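Workshop notebook, Monday, May 11, 2020
Back room, Stundumitz

Started late today, with coffee, and spent longer than I meant to on the question of where all the small stuff should live. Regular readers of this notebook will remember the great sorting of January, when everything round went into one cardboard carton and everything else went into another, and how well that went (the bottom fell out of the round one, and I was fishing things from under the bench for a week). So this time I wanted proper see-through bins, the kind where you can tell what you've got before you start rummaging.

The clear ones have won me over. I had my doubts about the ribbed walls, which I thought would make it hard to see in, but the stripes are fine enough that they don't bother me much, and I've come to find them rather handsome when the light hits them. 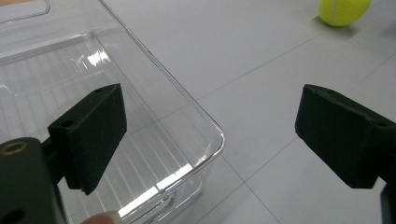
Clear bin, rounded corner and ribbed walls.

Labels next. I'd like them on the short side, low down, and on the outside this time, please, whoever gets to it before me. The Vermeulen tape is in the second drawer with the good scissors. The Truna tape curls up at the corners after a day or two, so let's use that for cartons only and finish the roll that way. Bin numbers carry on from the old list: the next free one is 1,426, and yes, I know that sounds grand for a room this size, but the list came from Faton along with the shelves and I haven't the heart to start over.

After lunch I moved on to the balls. I'm so fond of the tennis balls! They're cheerful things to have around, and against those pale tiles you can spot one from the doorway, which can't be said for the gray foam ones. They do wander, though. The tiles look dead level, but I'm convinced there's a slope toward the sink, and one of these days I'll get the long level out and settle it. Until then, please park balls in a bin before you go off to answer the phone. 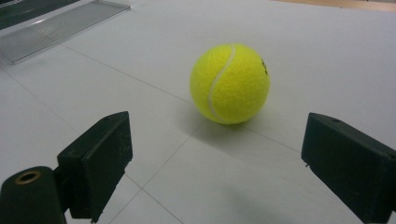
Still to do

Label the bins, see above about the tape.
Sweep along the edge of the tiles.
Order 20 more shelf clips from Faton, the white ones if they have them.
Check the floor with the long level and write the result in here, even if I'm wrong.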